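Thibodeau Community Kitchen Opens Its Dish Library to All Residents

Households in Thibodeau can now borrow plates, serving bowls and baskets for family meals at no cost, after the community kitchen on Mill Street decided to open its dish library to everyone in town. Until now, only registered clubs could use the service.

The change starts on 18/07/2026, the same day as the summer corn supper.

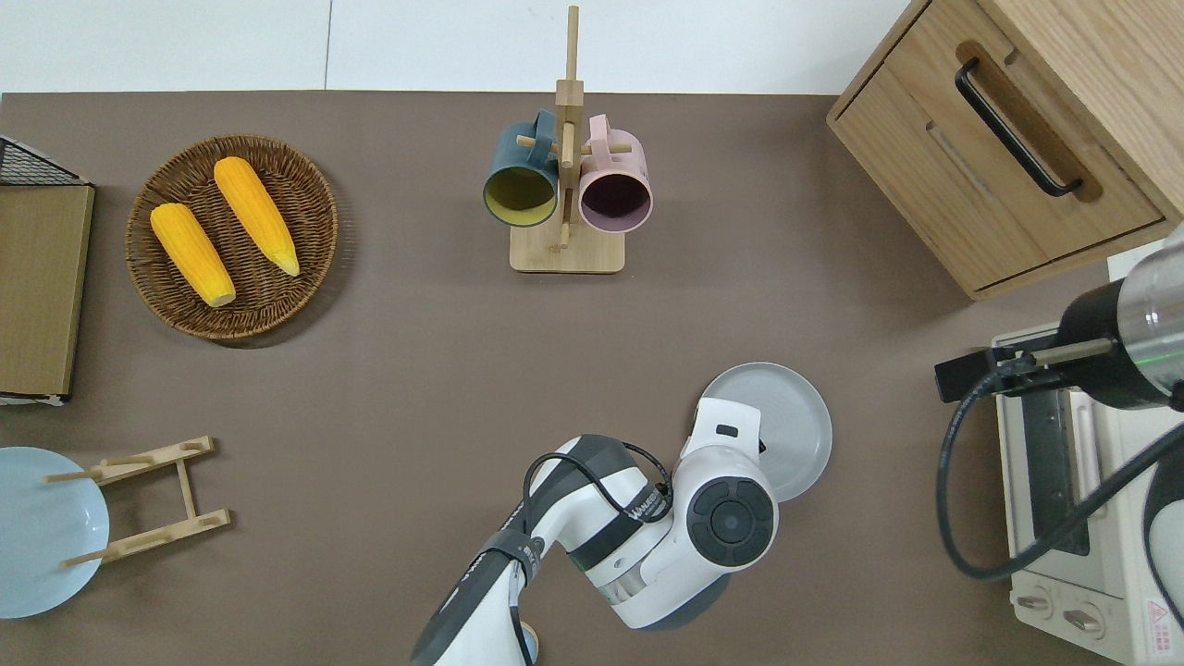
By Zachary Desjardins
Local News

The dish library began two years ago with one shelf of plates left over when the Plurnus restaurant closed its doors. Clubs borrowed them for lunches and brought them back the next morning. The collection has grown since then, and the kitchen now has more than 2000 pieces, most of them given by people who were moving to a smaller home.

In May, the kitchen asked residents what they would like to see change. It received 143 answers. The most common request was a simple one: people wanted to borrow dishes for birthdays, funerals and moving days without first having to join a club.

"I read every one of the forms," said Odile Marchetti, who manages the kitchen. "Many people wrote that they buy paper plates because they own four real ones. They do not like to do it, but when the whole family comes, what else can they use?"

Under the new rules, a household can borrow up to 69 pieces at one time and keep them for two nights. Bigger orders are still possible, but they must be made by a club or by a place of worship, and the kitchen asks for one week of notice. No deposit is taken. A person who breaks a plate is asked to tell the desk, and the plate is taken off the list.

Dishes must come back clean. This was the point most discussed at the public meeting in spring, where several club members said they were worried that they would open a box before an event and find the plates still dirty. The kitchen will check every box at the desk when it is returned, and a household that brings back unwashed dishes twice will have to wait three months before it can borrow again.

Fivitz, the hardware store on the same street, is giving the storage boxes. They have dividers inside, so that plates can stand upright and do not rub against each other in a car. 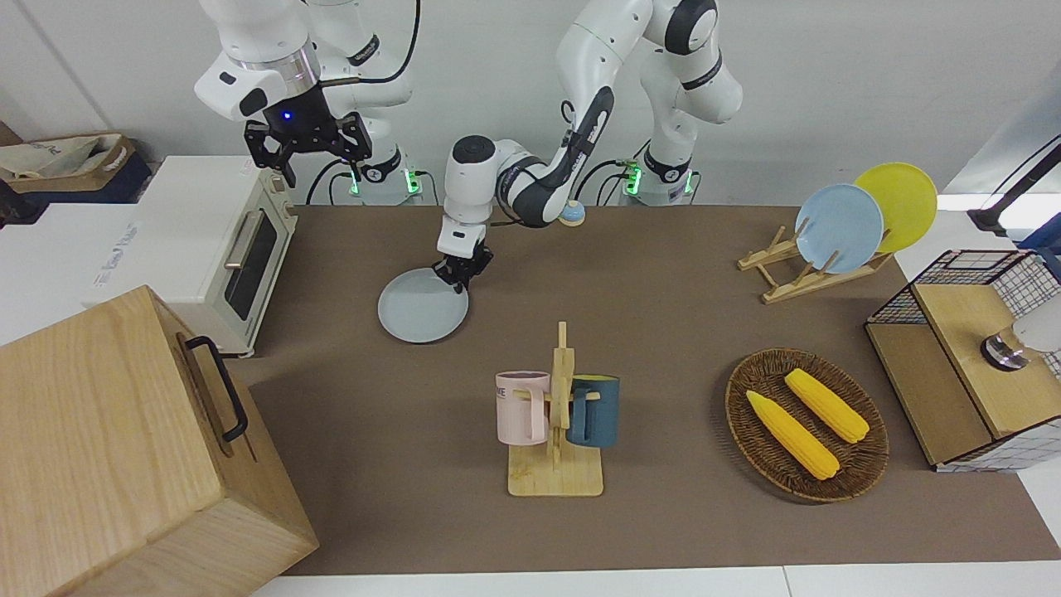
Round plates can be borrowed for two nights under the new rules.

Not all residents are happy with the decision. Pavel Ruddock, whose gardening club has used the library from the beginning, said that he supports the idea but fears that the summer weekends will be full very soon.

"We have our plant sale lunch in August and we always take the same white bowls," he said. "Now I must reserve them in time like a hotel room. I will do it, but I am used to just walking in."

Ms. Marchetti said the clubs will keep their own reservation period, which opens one week before the period for households. She also said that a second room, where chairs are kept at the moment, could be cleared for more shelves before winter — if the town agrees to move the chairs to the Jusero hall. The town has not yet given its answer.

The corn supper will be the first event served fully from the library. It begins at 5 p.m. in the yard behind the kitchen, or inside if it rains. Corn is served on the cob with butter and salt, together with bean salad, bread and a choice of two soups. Farms from the north side of town are bringing the corn on the same morning. The price is the same as last year, and children under six eat free.

Guests are asked to carry their own plate to the washing table after the meal. Last year the supper used paper plates, and the bins were full before the dessert was served.

Residents who wish to borrow dishes can fill in a form at the desk in the kitchen, which is open in the mornings from 8 to noon and two evenings a week. A proof of address is needed for the first visit only. A list of all the pieces, with their sizes, hangs beside the door, and a printed copy can be taken home. Reservations by telephone will be possible from the start of autumn.

People who want to give dishes are asked to call first. The kitchen still needs soup bowls and large serving spoons, but it cannot take more coffee cups.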